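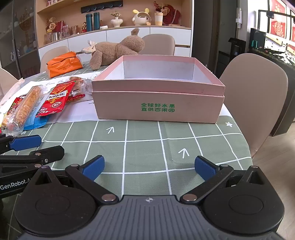
Skadberg Combination Square: Review After One Winter of Trim Work

Measuring and Layout Tools - Reviews
Posted 2025-04-22

I bought this square in November, when I started the window casings in our hallway. My old one, a Drevis, had a lock nut that slipped each time I put it down on the bench. With casings you transfer the same reveal line many times, so a slipping nut is a serious problem.

The Skadberg has a heavier head and the rule slides without play. I checked it in the usual way: draw a line from a straight board edge, flip the square, draw again. The two lines met along the whole length. The 45 degree side is also good, and my mitres closed with very little sanding.

The markings are etched and filled with black. In the grey light of my garage I can read them without glasses, but the half-millimetre marks are too close together for me.

Less good points. The scriber in the head is loose and I lost it after 9 days. The level vial is small and I do not trust it, so I use my long level for anything plumb. The colour on the head has already chipped at one corner.

It cost me 20 dollars more than the Drevis. For rough framing I would not pay this. For door and window trim I think it is a fair price.

My score: 7 out of 10.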